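The Pot by the Hob

By Martin Ashdown
Sat 22 June
9 min read

There are two kinds of kitchen. In one, the whisk lives in a drawer, and every third attempt to open that drawer ends with the whisk wedged against the underside of the worktop and somebody sliding a butter knife through the gap and swearing. In the other, the whisk lives in a pot by the hob, where it collects a fine mist of bacon fat and has to be washed before it can be used to make a thing that will then require it to be washed. I have lived in both. I have come to a view, and it has taken me more of my forties than I would like.

It began in April, when the drawer stopped opening altogether. A potato masher had got itself upright at the back, like a man trying to leave a cinema by the wrong door, and no amount of knife would shift it. For 13 days we did without everything in there. I turned fish fingers with a dessert spoon. I beat eggs with a fork, as my grandmother did, and found that she must have had better wrists. By the second weekend I had begun to notice how little I missed. The drawer held two garlic presses, an apple corer, a melon baller, a pastry wheel, a plastic thing for separating eggs that I have never seen anybody use, and chopsticks from takeaways that have since become nail bars. I missed the spatula, the whisk and the big fork. That was all.

When I finally got in (I took the drawer below out and went up through the ceiling, which I recommend), I put everything on the kitchen table and did what you're supposed to do, which is make piles. The piles are always Keep, Give Away and Think About. Think About was by some distance the tallest. It went into a shoebox and the shoebox went on top of the fridge, where it remains, being thought about.

What was left needed somewhere to stand. I had assumed this would be the easy part.

The utensil pot is a humble object with a surprisingly touchy following. The traditional school wants a stoneware jar, ideally one that used to hold mustard or claims to have. The jar is heavy, it doesn't tip, and it looks well in photographs. It is also a deep round hole. Everything put into it slides to the same side, heads tangle, and when you pull out a ladle the whisk comes with it and the slotted spoon goes on the floor. The bottom of a stoneware jar, should you ever look, contains a centimetre of grey water and a clove. I looked. I don't want to talk about the clove.

The modern school wants compartments. I was suspicious of compartments, having once owned a wallet with eleven of them and never again found a stamp. But a round pot makes one big argument out of all your tools, and a divided one at least gives them separate rooms. I spent an evening reading what people had written about theirs. The people who love a caddy really love it. One reviewer had given hers five stars and then come back a year later to say she would give it five more.

There is a shop in Oltden, down the hill from the station, that sells nothing but kitchen things and has the hush of a chapel. It's called Durov, and its back wall is given over to what a small printed card calls "worktop storage". I went on a wet weekday with the spatula in my coat pocket, so as to test for depth. This seemed sensible at home. In the shop, drawing a spatula from an inside pocket, I felt less sure of it. The assistant had evidently seen worse and only asked whether I had brought the whisk.

I hadn't brought the whisk. You should bring the whisk. A whisk is the awkward guest at any utensil party: nearly all head, springy, wider than it looks, and unwilling to stand near anyone else without hooking itself into them. If your whisk fits, everything fits.
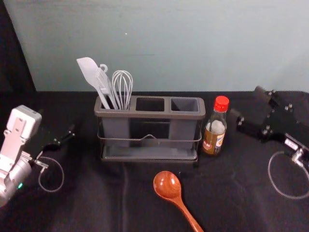 Three compartments is the right number. I say this having tried two and having briefly, shamefully, tried five. Two is a divorce: wood on one side, metal on the other, and the silicone things not knowing who to live with. Five is a filing system, and a filing system needs a filing clerk. With three you can have a crowded one, a middling one and one that you keep meaning to use for something. Most people, given three compartments, will fill the first and then go on filling it, because that is where the others are. I do it myself. My tools huddle at one end like commuters who have all heard the train stops short. It looks mad and it works perfectly well, and the vacant rooms turn out to be handy for the wooden spoon that is only passing through.

Square holes beat round ones, too. Things lean into a corner and stay there. In a round pot they revolve slowly, as if on display.

Then there is the tray. A caddy with a tray beneath it is admitting something that the stoneware jar will never admit: people put utensils away damp. We all do it. We dry a fork with one pass of a tea towel that was wet to begin with, and back it goes. The jar hides the evidence at the bottom for years. The tray collects it somewhere you can tip it out. For a short while I was evangelical about trays. I emptied mine every evening and showed people. It has since settled down to Sundays, and I've stopped showing people.

Colour is a matter on which the trade has made up its mind, and the answer is grey. I counted nothing else on the sensible end of Durov's shelf. There was a dark grey, a light grey and a sort of grey that the label called "pebble", from a maker named Ponari, whose whole catalogue looks like a wet Tuesday on the seafront. I had gone in wanting yellow. I came out with grey, and I must report that it's restful. Against a plain wall a set of grey tools in a grey holder practically vanishes, and after ten years of a scarlet ladle shouting from beside the toaster I find I can live with that. The risk is a kitchen in which you can't find anything because all of it is the colour of everything else. A single red bottle top nearby will do more for the look of a worktop than a whole bowl of lemons, and it won't go furry underneath.

Which brings me to the neighbours. No utensil pot stands alone for long. Put one down on an empty stretch of worktop and by the weekend it will have drawn a bottle of something up against its side, followed by the salt, followed by a lidless biro. This is natural and should be allowed up to a point. My own point is the bottle. One small bottle, whatever you reach for most, parked at the right-hand end where the hand already goes. The salt may come if it behaves. The biro must be walked back to the phone.

I had a long exchange of emails on this subject with the people at Rajan, who fit kitchens and have opinions. Their designers like a clear worktop. They like it so much that they'll sell you a drawer with its own upright pot inside it, so that you can have the pot by the hob without having to see the pot by the hob. The price of the drawer, with the runners and the fitting and a thing called a reveal, begins at £3,000 for a modest run of units. I thanked them. I pointed out that I already owned a drawer that kept the whisk upright and out of sight, and that I'd had to break into it from below.

They also asked, quite politely, what I proposed to keep in the pot once I had it, and this was a better question than I gave it credit for. The rule I have ended up with is that a tool stays out if I've used it since the last bin day. That's the whole rule. The spatula has never been in danger. The whisk squeaks through on pancakes. The big fork, which I'd have sworn I used constantly, turns out to be for roasts and for pointing at things. It has kept its place because it has a ring on the end of its handle and I once paid extra for a rail to hang it on, and taking it off display would mean thinking about the rail.

A word on which way up. Heads up, handles down is how nearly everybody does it, and there's a strain of opinion that holds this to be backwards, since you then have to grab your whisk by the part that goes in the food. The strain of opinion is correct. It is also going to lose. A pot full of handles is a lucky dip. You draw out a stick and learn what it is only when it's over the pan. I tried handles up for a fortnight and made a gravy with a fish slice.

The wire sort of holder, all frame and no sides, I can't recommend. Anything thin goes straight through. A solid body with a bit of wire round it is a decent halfway house, and if the wire gives you something to lift it by, so much the better for wiping underneath, which needs doing more than you'd think. Lift yours now and have a look. Then put it back and finish the article with the rest of us.

The old drawer opens beautifully these days. It has tea towels in it, and the masher, lying flat, under supervision. The shoebox is still on the fridge. Last week I was given a zester, and I was about to drop it into the empty end compartment when I remembered the 13 days of the dessert spoon, and put it up in the box with the melon baller.

Contact us | © Worktop & Larder magazine. All rights reserved. | Back to top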